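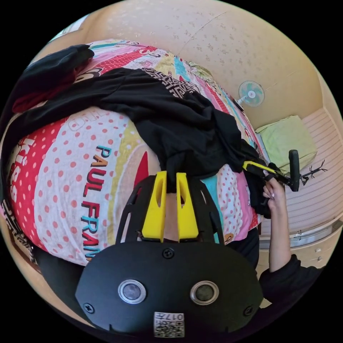 Folding on the bed, again

In December my clothes multiply. I wear two jumpers at once, so there are two jumpers to wash, and everything dries slowly on the rack near the window. In the evening I carry all of it to the bed and there it stays until I want to sleep.

I don't own an ironing board or a big table, so the bed is my table. The comforter is the loudest thing in my flat: stripes in red, yellow and teal, polka dots, cartoons, and PAUL FRANK in big letters. I bought it second-hand, and my sister says it is for a child of 13. Maybe yes, but it is warm. Also it is very good for black clothes. On my old dark blanket I was always losing black socks, and on this one I find a black thing at once.

My order is simple. First the black garments, while I still have patience. I put each one flat, pull the sleeves straight and fold the sides to the middle. Then towels. Socks I leave for the end, and sometimes for the next day.

The shelf for all this is a Boltholm, quite narrow, so I must fold smaller than my mother taught me. She would not approve of it. I am still thinking whether to buy one more.

Recent posts
- Washing wool in the bathroom sink
- My Boltholm shelf after one winter
- A puzzle of 1000 pieces and a small table
- Soup for a cold evening

Contact | © Trundico blog | Back to top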